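Mitali Debnath has cut keys in Hemumstead for many years, and she speaks of them the way other people speak of their garden. We met in her shop in February 2023, with tea on the counter and a customer waiting for two copies of a shed key.

"People come to me for keys, but what they need is rings," she said. "They put eleven keys on one thin ring and then they are surprised that it opens."

She sells 200 rings in an ordinary month and 510 in July, when the holiday flats at Drorkton change their tenants. The plain silver ones go first. I asked if she keeps them in a box. She shook her head. In a box they hook into each other, she explained, and you lose your patience before you find one. So the rings hang on a wire rod, side by side, and she takes them off one at a time.

The tags are another matter. Mitali likes the bright ones – green above all – and she advises to write a word on the tag and never an address. "If you lose it, the finder should not know your door."

Her other advice is simple. Open the ring with a coin and keep your fingernails out of it. Change it when the two turns of wire no longer lie close together. And take off the keys you don't know any more. She herself found four of those last winter, and she still wonders about one of them. 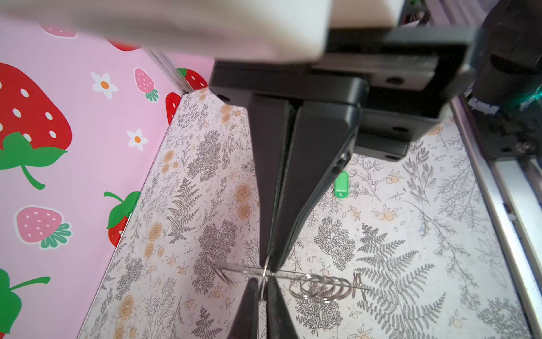 Parveen Mondal wrote to us afterwards that she keeps her spare rings on a curtain hook by the back door, and that a tag with only a colour and no word has worked well in her family for years.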